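Una mesa gris para la verdura. Charla con la encargada del obrador de Brunari

19 de enero de 2026
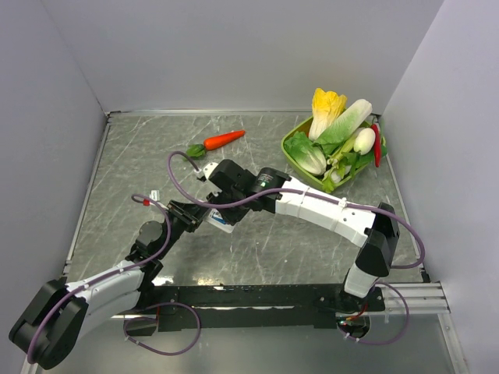
El tablero

Llego tarde, ella ya está con el delantal puesto. Café en vaso de papel. Hablamos de pie, que es como se habla en un obrador. Brunari vende bandejas de verdura para comedores pequeños y ella lleva la sala desde mayo. Pide no salir con nombre. Vale.

Lo primero, la mesa. Gris, dibujo de mármol, vetas blancas finas que la cruzan en diagonal. "Yo la quería lisa. Lisa y blanca, como toda la vida. Me dijeron que no, que en blanco se ve cualquier cosa. Pues claro, digo yo, para eso la quiero, para verlo". Perdió. Ahora dice que se ha acostumbrado, pero lo dice mirando para otro lado.

Costó 386 euros, montaje aparte. El presupuesto de Mkhize salía por 654 y se descartó la misma tarde. "Era más bonito, eso sí. Pero bonito para qué".

El canto es metálico, estrechito. Ahí se para un rato. "En la junta se queda de todo. Tierra, piel de zanahoria, el hilo ese del apio. Paso un cepillo de dientes. Uno viejo, hervido antes". ¿Todos los días? "Todos los días que hay zanahoria". O sea, casi todos.

Paredes

Gris claro las tres que rodean la mesa. Le pregunto si no cansa. "Cansa el amarillo que había antes. Aquello sí". La pintura es de Fasteck, 69 euros el bote, y sobró. Está guardado debajo del fregadero por si hay que retocar. Con el gris, cuenta, la zanahoria se ve enseguida, el pimiento tambien. Lo que no le convence es la berenjena. "La berenjena sobre gris parece que está triste. No lo pongas". Lo pongo.

La bandeja de la verdura

Tiene sus manías. La bandeja nunca al borde. Siempre con sitio por delante para poder trabajar la pieza. "La gente nueva me la pone en la esquina, muy ordenadita, y luego se pasa la mañana estirando el brazo. Y a la media hora, la espalda".

¿Y el orden dentro? Aquí se anima. Lo duro abajo, lo blando encima, las hojas fuera, en otro recipiente. La zanahoria se saca primero. "Es la que mejor se coge. Empiezas con algo fácil y ya te pones". El tomate lo deja para el final y no explica por qué, suena el teléfono y se va a contestar.

Vuelve. Era Kistier, el reparto, que cambian la hora otra vez. Resopla. Seguimos.

Limpiar

Agua templada, jabón neutro, bayeta. Secar. Nada de estropajo verde. "El verde lo tengo escondido, porque si lo ven lo usan". Las vetas engañan un poco: una gota de cal seca y una veta blanca se parecen mucho, sobre todo a última hora. Su truco es pasar la palma de la mano. Si raspa, no es veta.

Los zumos manchan menos de lo que temía. La remolacha le da miedo igual, la corta siempre sobre tabla y con la bayeta ya mojada al lado. La mesa se limpia 2 veces, antes y despues, aunque esté limpia de la noche. "Sobre todo si está limpia de la noche. Tú no sabes quién ha dejado el bolso encima". Yo había dejado el mío. Lo quito.

Lo que cambiaría

Un palmo más de fondo. Y un gancho para las bayetas, que lleva pidiéndolo desde que entró. La luz la dejaría como está. ¿Y volvería a elegir la blanca? Se lo piensa, se termina el café. "Pregúntamelo cuando acabe la temporada de remolacha".

Me acompaña hasta la puerta con una zanahoria en la mano. Me la da. Sin pelar.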